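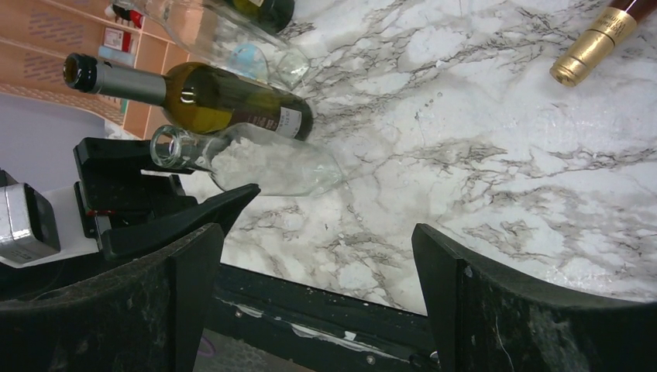
The Patience of Machines

At Akcombe, a learning system is being taught to handle bottles one example at a time. The people doing the teaching say the hard part is deciding what counts as a good one.

A person who puts away the wine after a dinner does not think about it. The hand closes on the glass where the balance is right, the wrist turns, and the bottle goes where there is room for it. The Akcombe laboratory has spent the better part of a year trying to collect that small act in a form that a machine can learn from.

The project is known as Godico. Its purpose is modest on paper: to assemble a body of recorded demonstrations in which an operator guides a robot through ordinary work with household glassware. Each demonstration is stored as a single record, called an episode, which joins the view from the camera at the gripper to the positions of the joints at every moment. A learning system is later trained on these episodes and asked to produce the same kind of motion by itself.

Bottles were chosen after a long discussion. Clear glass is a well-known difficulty for machine vision, as the table behind it shows through and the outline of the object can all but vanish. A patterned surface such as marble makes matters worse. Dark glass reflects the room. Foil throws back bright points of light that move whenever the camera does. The laboratory wanted these troubles to appear together and often, and its written plan calls for empty clear bottles to be mixed with dark and labeled ones.

The working day is divided into sessions, each with a target of 19 accepted episodes. An operator may need many more attempts to reach that figure. Before each attempt the bottles are set out afresh, following a printed card that gives the general layout and leaves the exact angles to the person placing them. Some cards call for bottles on their sides with the necks all one way. Others call for a single bottle standing apart from the rest, or for a rack that already holds several.

This last group has proved the most useful. A rack limits the directions from which a gripper can approach, and a bottle already in place may block the path to an open slot. Operators tend to solve the problem in different ways, and the laboratory keeps all of them. An early rule that required one standard approach was dropped in January, when the trained system was found to stop moving whenever the standard path was closed to it.

The reviewers who read the episodes have their own rules. A demonstration is rejected if the operator pauses for more than eight seconds with the gripper in motion toward a bottle, or if a hand enters the view. It is not rejected for a clumsy grasp that is then corrected. Those records are marked and kept in a separate group, and the group has grown to 153 episodes. The staff consider it among the most valuable things they own – a machine that has only seen success has little to go on when a bottle begins to slip.

Progress is slow by the standards of the software industry. A team can gather millions of sentences without leaving its desks, but an episode with a physical robot takes as long as the work takes, and then the table must be set again. Roughly 200 hours of operator time have gone into the present collection. The laboratory's partner, Fekach, which supplies the recording software, has pressed for larger numbers. Akcombe has so far held to its view that variety should come first.
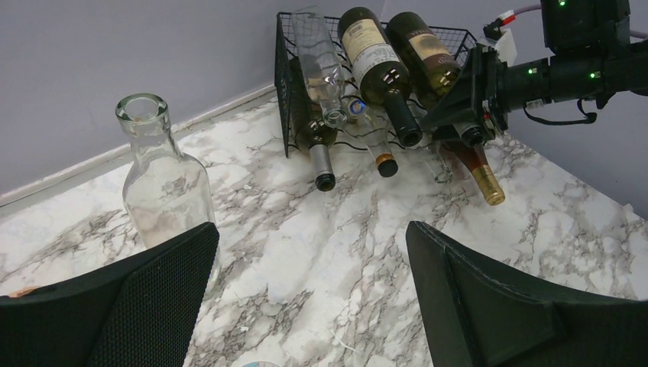
Themba Cele takes a more cautious position, and holds that variety in the objects is of limited use while every episode is recorded in the same few rooms. A system trained in this way, Cele argues, may learn the counter and the wall as thoroughly as it learns the bottle, and the fault will stay hidden until the robot is moved to another kitchen. Cele would prefer a smaller collection spread over many more homes.

The laboratory does not dispute the point. Its plan for the next stage includes a second site at Manríquez, where the counters are darker and the daylight is stronger, and where the printed cards will be used again without change. Comparing the two sets should show how much of what the system has learned belongs to the glass and how much to the setting.

Until then the sessions continue at Akcombe. The first begins at 8 in the morning, when the operator draws a card from the stack and starts placing bottles.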